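Two arms, one pile of laundry: my month with the Dromamik kit

15th October

So I finally caved and signed up for the trial of the Dromamik two-arm kit, the one Piltau sells with the folding software already loaded on it. If you've been reading this blog for a while you know I've wanted a pair of arms ever since my little desktop one gave up the ghost back in May (rest in peace, you wobbly thing). A few of you asked for the long version, so get a coffee.

The short pitch from Piltau is that you get the arms, the grippers, the wrist cameras, the brackets, a box of cables and a license for the folding package, which they call Chukwu. You bring your own computer and your own table. The trial runs 40 days and then you either pay up or ship it all back in the boxes it came in. I kept the boxes. They are taking up most of my hallway.

Setup took me an evening and then most of the next one. The arms themselves go on quickly, it's the wiring that gets you. Each arm wants its power and its data run separately, the guide shows the cables lying perfectly flat, and mine have never once lain flat. You need slack for the wrist to turn, and slack means loops, and loops like to wander over whatever you're working on. I've tried clips, I've tried tape, I've tried the fabric sleeves somebody recommended in the comments last time (thank you, they were too stiff). I'll keep trying!

Let's talk grippers, because I think they're the best part of the whole kit. Two fingers each, hinged in the middle on a little linkage, and every bit of it can be taken apart with the one hex key in the box. I've had mine apart more than I'd like to admit, mostly out of nosiness.
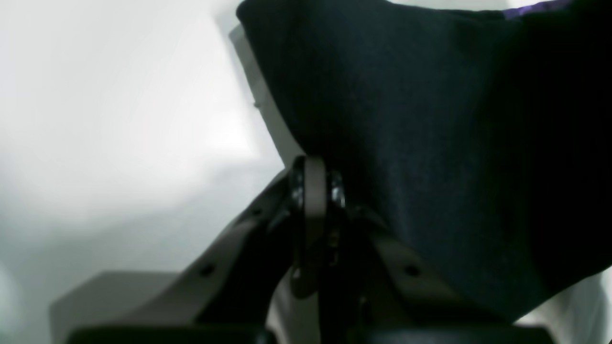 The gripper from the wrist camera, right up against the dark cloth.

They open nice and wide and they close gently. Piltau lets you set the grip force from 1 to 16 and I've ended up living at 7 for T-shirts. At 8 I started to worry about my nicer shirts, and way down at the bottom of the range the cloth just slides out. Towels want more. Jeans I haven't been brave enough for yet - the guide says heavy denim is "not recommended," and for once I'm listening to a guide.

The thing I didn't expect to care about was the wrist cameras. The view is cramped and things close to the lens go soft, and on a white table the background blows out to almost nothing. I turned the lamp down, then moved it, then gave up and let the software sort out the exposure. But for working out why a grab went wrong they're fantastic. From the top view everything can look fine, and then you check the wrist view and find the finger was never under the hem in the first place.
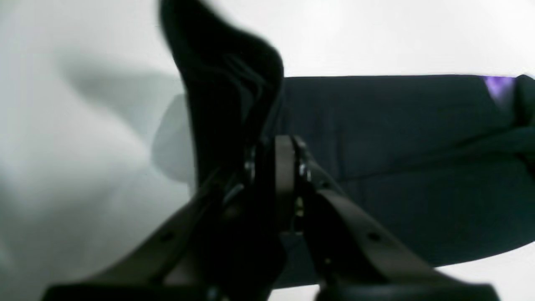
Anyway, dark clothes. This is where I had the most doubts going in, and I'd say the software does better than I feared and worse than the sales page suggests. Pale shirts have all these helpful little shadows at the edges. A black shirt is one big blob, and if it's folded over on itself Chukwu has to guess which edge belongs to which layer. Sometimes it guesses right. Sometimes it picks up the wrong layer with total confidence and carries it across the table like a waiter with somebody else's dinner.

You can help it a lot by how you put the shirt down. Spread it sideways so the long part runs from one arm to the other, get the big wrinkles out with your hand, and don't let the sleeves bunch up underneath. I know, I know, at that point you've done half the job yourself. My sister-in-law pointed this out in the first five minutes and she wasn't wrong. But the sales page does say "flat garments" in the small print, and there's a separate add-on called Flollonden that's supposed to handle things straight from the pile. It costs extra and it wasn't part of my trial, so I can't tell you a thing about it.

Speed, since I know somebody will ask. It's slow. It is really slow! I fold a shirt in the time it takes the arms to settle over the table and think about it. You can push the speed slider up, but then the wrists start to shake at the end of each move and the corners get sloppy, so I put it back where it was. If you're picturing a machine that clears your laundry before work, this isn't that machine yet. If you like watching a robot have a careful think about a hem (and I do, I could watch it all night), you'll be very happy. 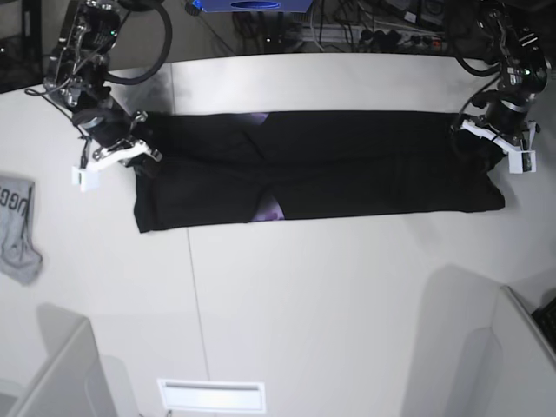
Support has been good. I wrote in twice, once over a loose connector that was completely my fault and once over the calibration, which kept drifting on the one side. Both times I got a real answer by the next morning, with a diagram. The calibration fix was to loosen the base, run the routine, tighten it again and run the routine a second time. That isn't in the guide and it should be. Please put it in the guide, Piltau.

A few gripes while I'm at it. The power bricks are fat and won't sit next to each other on a normal strip, so plan for a long one. The fans have a whine that I stopped hearing after a week but guests bring up. And the app signs me out every time I close the laptop, which makes me want to throw it in the yard.

On the plus side, the arms have never once bumped into each other. I spent the first evening with my hand hovering over the stop button and I never had to use it. The software keeps each arm mostly to its own end and slows right down when they meet in the middle, and after a few days I trusted it enough to sit and eat a sandwich nearby.

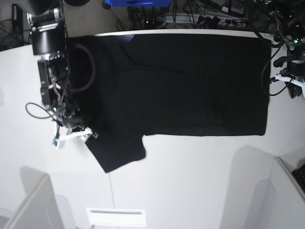
Black T-shirt laid out sideways, one arm at each end.

Am I keeping it? I think so. I keep doing the math and the math keeps saying no, and then I go back in and set up another shirt. The trial price comes off the full price if you buy before the end, and they throw in a spare set of fingers, which I'd want anyway. What I would love is a monthly plan, and when I asked they said they were "looking at it," so make of that what you will.

Next up I want to try pillowcases and those thin cotton dish towels that never stay square. If you've got the same kit and you've found a cable setup that stays put, please leave it in the comments, I'll try anything at this point.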